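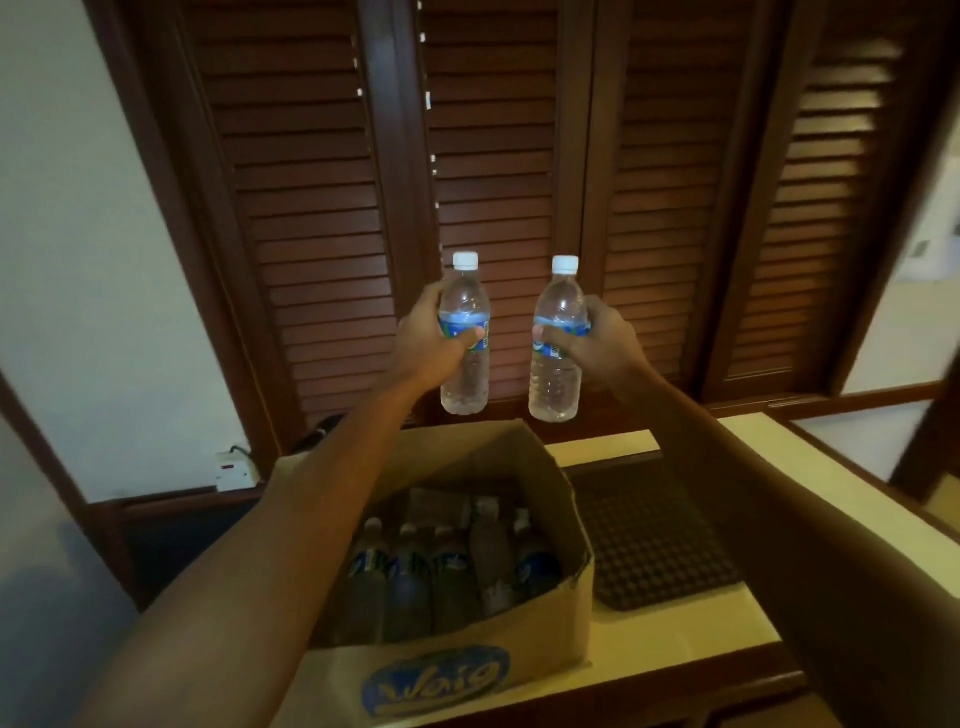 Raili said the water had tasted of pennies since March and that she was done being polite to the town of Lembridge. She said it into the phone while Nidia Palomino stood in the bedroom with the door shut, where the signal was best.

"You work for them," Raili said. "You tell me."

"I send out the bills," Nidia said.

"Then send me one for pennies."

Nidia wrote it down. She had been writing down everything people told her for a week, on the backs of old envelopes, because at the office the calls were supposed to go straight to Trellon and nothing was supposed to be written down by anyone else. Trellon had the contract for the water plant. They had the contract for the complaints too, and a recorded voice that thanked you for your patience.

She had filled one bottle at her own kitchen tap and one at her mother's old house on Tello Street, which was still on the well. She had filled them both to the top and tightened the caps. When she held them up there was no difference that she could see. She tasted the tap, waited, and tasted the well. The tap was like putting your tongue to a door key. The well tasted like nothing.

"Are you still there?" Raili said.

"I'm here. Can you come to the meeting?"

"I don't drive at night anymore."

"I'll come get you."

There was a pause. Nidia could hear a radio going in Raili's kitchen.

"What would I have to say?" Raili asked.

"What you just said to me."

The meeting was in the school cafeteria. The tables had been folded up against the wall, but the benches were still out, the kind meant for children, and the grown people of Lembridge sat on them with their knees high. Nidia put Raili on the end of a row, where she could stretch out her leg, and sat down next to her.

Jhonatan Sánchez ran the meeting. He had run it for nine years and he owned the tire shop, and he had been in the same grade as Nidia from kindergarten on. He read the first items fast. A stop sign was approved. A fence was not approved, and the man who wanted the fence got up and left, and his wife stayed.

Then Jhonatan said that Trellon had sent somebody, and a woman in a gray jacket walked to the front with a folder.

Her name was Romana Tichý. She had driven over from Trurkeck, where the regional office was, and she looked like she had eaten her dinner in the car. She said that the plant served 1,507 homes and that every test in the past year had come back inside the limits. She said that taste was a matter of what she called aesthetics. She did not say it in a mean way.

"What's she mean, aesthetics?" Raili asked. She had never been good at whispering.

"She means it's ugly but it won't hurt you," a man behind them said.

A few people laughed. Romana Tichý waited until they were done.

"I mean that there are things we test for by law," she said, "and things we don't. I can only tell you about the ones we do."

Nidia looked at her then. It was the first thing anyone from Trellon had said that sounded like a person had thought of it.

Jhonatan asked if there were comments. Yeison Villanueva got up and talked about his coffee machine, which had gone green on the inside. He talked for a long time. He had been told he had three minutes, and when they were up he said he would just finish his thought, and then he had another one. A girl with a baby said she was buying water at the gas station and it was costing her more than diapers. A man said it was the pipes on the south side, the ones they had put off replacing when his father was on the council, and another man said leave your father out of it.

Raili put her hand on Nidia's arm and used it to stand up.

"I live at 28 Orchard," she said. "I have been drinking this water since I got married. I washed my children in it. I'm not scientific." She stopped and seemed to lose her place. "It tastes like pennies," she said. "It started in March. Something happened in March. I would like to know what it was, and then I would like to go home."

She sat down.

Romana Tichý opened the folder and turned over several pages. It was quiet enough to hear the milk cooler. She turned back to a page she had already passed and kept her finger on it.

"There was a change in March," she said. "We changed the supplier for one of the treatment chemicals." She read a bit further. "It's on the approved list. It would still — I'd want to look at what it does in older pipe. I don't know. I don't have that here."

"Who has it?" Jhonatan asked.

"Nobody yet. It would have to be sampled at the houses. We sample at the plant."

"So you never tested what comes out of the faucet," Yeison said from his bench.

"Twenty-one houses, every third year," she said. "This wasn't the year."

Everyone talked at once after that. Jhonatan hit the table with his hand, since the gavel had been lost for a long time. When it was calm enough he asked Nidia Palomino, who he believed worked in billing, whether there was any record of which houses had called in.

He knew very well where she worked. Nidia understood that he was giving her the chance to say no. She thought of her supervisor, and her mother's house, which needed a roof. Then she took the envelopes out of her purse. They had a rubber band around them.

"I've got some," she said.

She walked them up to the front. It took longer than she expected, with everyone's feet in the way. Romana Tichý moved her folder over to make room and took the rubber band off and started to read the one on top.

"Is this a seven or a one?" she asked.

"Seven," Nidia said. "I was standing up when I wrote it."

It was past ten when she drove Raili home. The streetlight on Orchard was out again. Raili held on to the car door and then to the porch rail, and Nidia went up behind her with the purse and the cushion Raili had brought for the bench and not used.

"Will they fire you?" Raili asked.

"They might."

"Well." Raili found her key. "You want a cup of tea? I've got the bad water or I've got orange juice."

Nidia said juice would be fine. She stood in the kitchen with her coat on while Raili looked for the good glasses, and when Raili turned on the tap to rinse them, neither of them said anything until it was off.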